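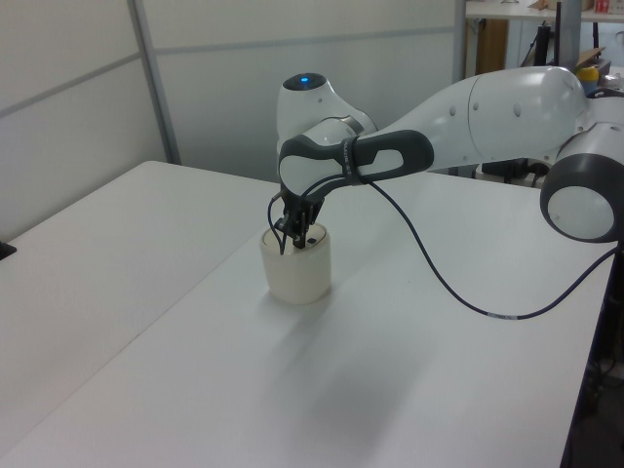

Laurier Chan wrote in to say I had the wrong idea about cold brew, and that letting it sit overnight on the counter is what makes it taste like pencil shavings. Put it in the fridge from the start, he said, and grind coarser than you think you need to.

Posted in Kitchen Notes
November - by Lise Doucette

I tried it his way for 11 days. The coffee is better. I now use 4 scoops of the Havwood dark roast in the big jar, fill it to the shoulder with tap water, and leave it in the fridge from supper until I get up at 6. I had been using the medium roast, which comes out thin when it steeps cold.

Straining is still the slow part. A paper filter clogs before half the jar is through. I went back to the cloth bag, rinsed in plain water with no soap - soap stays in the cloth and you taste it for days. Nelly Tello does hers in a French press and pours it off the top, but my press only holds enough for one morning.
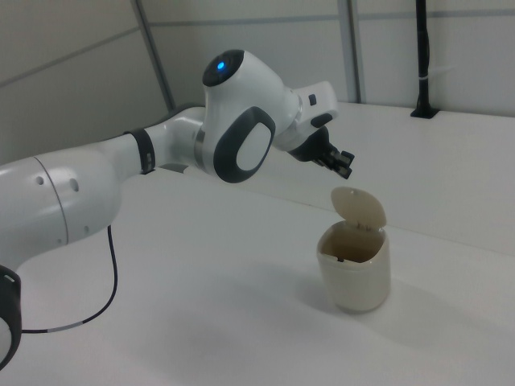
White tabletop, white arm, blue light.

The other thing I changed is the milk. I used to add it to the whole batch to save time, and the last glass always tasted flat. Now it goes in the glass. The black coffee keeps until the jar is empty, though at my house that has never been long.

I haven't tried it with decaf yet. My sister asked, and there is a bag in the freezer, so I will probably start a small jar this weekend.

Last updated: November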